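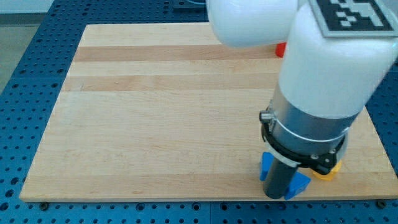
What the planner knows, and what it says it knows

Fotini Sfakianakis does not like the word "autonomous", and she has asked me twice to leave it out. She writes planning software at Gerkau, where her team looks after Prisido, the layer that takes in what the perception code reports and decides where an arm should go next. I had come with a list of doubts about this kind of thing. She had most of them already.

I asked first about success rates. Gerkau's own notes for the current version give 97 per cent on a table-top picking task, and I wanted to know what the number was worth.

"It's worth what the test was worth," she said. "We ran 500 picks. Same surface, same lights, objects we had models for. If you ask me what it would do in your kitchen, I haven't got a number for you, and I'd be suspicious of anyone who did."

So why print it? She took a while over that. The figure was useful inside the team, she said, for telling whether a change had made things worse. Once it went into a document that customers could read it began to mean something else, and she had argued for putting the test conditions in the same sentence. They ended up in a footnote.

I said that sounded like losing the argument.

"Yes. I lost it."

Of the failed picks, she said, only a few were the sort people imagine, where the hand closes on nothing or drops what it has. Most were cases where the planner gave up. Prisido has a time limit for finding a path, and if it can't find one it stops and reports that it has stopped. An earlier version would loosen its safety margins a little and try again, without mentioning it in the log. That was taken out in February after she spent the better part of a week chasing a collision which the log said could not have happened.

"The log was telling the truth as the logger understood it," she said. "It wrote down the margin from the settings file. The planner was using another one. Both bits of code were fine if you read them separately."

Who had written the retry? "I had."

We moved on to perception, where my doubts are stronger. The usual demonstration has the objects well spread out on a plain background. I wondered how much of the cleverness went away when things were pushed up against each other, or when the arm itself got between the camera and the thing it was meant to pick up.

A good deal of it, she said. The arm hiding the object is the dull problem that takes up most of her working life. When the gripper comes down close, a fixed camera often loses sight of the target just as the last few millimetres matter most. Prisido deals with this by remembering. It holds on to the last good estimate of where the object was and assumes it hasn't moved.

"Which is a guess," I said.

"It's a guess with a time stamp. We let it get so old and then we refuse to use it. But yes, if something has nudged the object in between, the planner is reaching for a place where the object used to be."

Printed markers help with part of this. They are the square black-and-white tags you see stuck on lab equipment, and a camera can work out from one where it is and which way it is facing. She is fond of them and slightly ashamed of it. A tag on the arm gives the software a second opinion on where the arm is, to set against what the joints report. When the two disagree by more than a small amount, Prisido stops.

I put it to her that a system which needs a sticker to know where its own arm is has some way to go.

"I'd turn it round and ask about the systems that don't check," she said. "The joints tell you where the joints are. They don't tell you the mount has slipped, or someone swapped the tool and forgot to change the file. I've seen a tool length wrong by the width of a finger, and all the numbers on the screen were lovely."

That brought us to the settings, and here she became properly cross. A working Prisido installation has 164 of them. Some are sensible things like speed limits. Others are leftovers, with names that meant something to a person who has since gone to another job. Changing one can alter the behaviour of three others, and the manual covers perhaps half. Gerkau has started a tool called Seltent that compares two sets of settings and shows which differences affect the motion. I was shown it. It is plain and rather slow, and of all the things I saw that day it was the one I would have been happiest to pay for.

She was less keen to talk about Liapis, the learned model the company means to put in front of the planner. It looks at the camera picture and suggests a grasp. The planner then checks whether the arm can get there. In the company's publicity it is the main attraction.

"It's good at suggesting," she said. "It doesn't know when it's suggesting rubbish. The score it gives you is not a probability, whatever the slide says. We plotted score against whether the grasp held, and above a certain point the line is flat. So we use it to put the options in order, and we don't use it to decide whether to move."

Had she told the people who make the slides?

"I sent them the plot."

I tried one last time to get a forecast. How long until a planner like hers could be left to run with no one checking the logs? She wouldn't give a year. She would like to see a month of logs in which every stop had a reason written next to it that a new starter could follow. At present there are still entries marked "1952", an error code that covers any failure the authors had not thought of, and she reads those herself each morning before she opens her email.

"When that list is empty for a while, ask me again," she said. Then she went back to Seltent, which had finished its comparison and found two differences she had not been expecting.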